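Open Day Floor Check: Arm Demonstration, Furel Hall 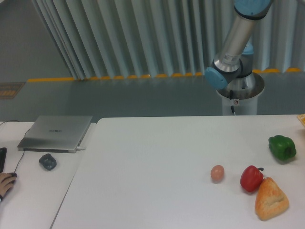
Page 3 of 4

Date of check: 2026-10-02
Site: Furel Hall, Dukton
Checked before doors open to visitors. Y = fine, N = fix first, C = see comment.

1. Pedestal bolted down, no rocking when pushed by hand. Y
Comment: Solid as a tree! The Daler crew did a lovely job on this one.

2. Cable at front of column hangs clear of walking routes. C
Comment: It drops straight to the floor behind the table, so visitors won't get near it. Clip it anyway before we move the tables.

3. Yellow floor strip complete along the curtain. Y

4. Curtain hem clear of the arm at full reach. Y
Comment: Ran the widest sweep at slow speed. Never touched it. I do love watching that sweep.

5. Floor grate seated flat. Y
Comment: Stood on it, jumped on it, no movement.

6. Emergency stop tested from both sides of the table. Y
Comment: 10 presses, 10 stops.

7. Food for the sorting demo set out on the white table. C
Comment: Egg, red pepper, green pepper, bread. The colors look great against the white, kids are going to go nuts for this. Keep the egg well in from the edge, and have spares in the back room.

8. Laptop and mouse cables off the floor. C
Comment: Laptop cable runs down over the left table. Tape it flat before the first group.

9. Speed limit set for visitor mode. Y
Comment: Set from the Sakalauskas sheet, locked, and checked again after restart.

10. Group size agreed with front desk. N
Comment: Door sign still has last December's number on it. New sign needed before opening.

Overall: ready once item 10 is done. What a good setup this year!

Reader comments (3)

dukton_parent: Is the egg real? My daughter wants to know if it ever gets dropped.

gearbox2000: Went last year and stayed for the whole afternoon. Will the arm run after lunch too?

M.: Please put the new sign where strollers can still get by. Thanks for posting these, I like seeing how it's done.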